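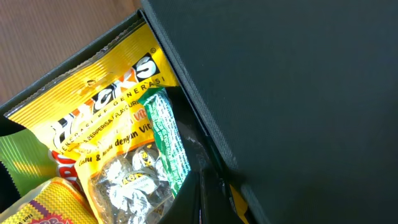 How often must the gripper be cleaned when a cell handles snack bags all day? At the Raltden packing hall it is wiped at the start of each shift, and the finger pads are changed after 20 shifts.

The routine is new. Until April, the pads on the Clornevow picking cell were changed only when somebody noticed that bags were slipping. Bernice Ankrah, who looks after the cell, has now written a fixed plan for it, and the operators sign a sheet beside the control cabinet.

Glossy wrappers are the difficult part of the job. A thin film from the printed plastic collects on the pads, and small candy packs begin to turn in the grip before they reach their place. "We were making the grip force higher and higher, and it was the wrong medicine," Ankrah said. "Clean pads need less force."

The wrist camera has its own step. Its window is cleaned with a dry cloth, and then the operator runs a short check with 9 test picks. If 2 of them fail, the cell stays stopped and the camera mount is measured again — the two screws on the left side have become loose before.

Ebrahimi, the company that supplied the cell, also changed one setting in the software, so that strong reflections on foil are ignored when the arm looks for an edge. In the first period with the new plan the cell made 2189 picks without a stop for maintenance.

A second cell, at the Claltoden site, will get the same sheet when its cable has been replaced.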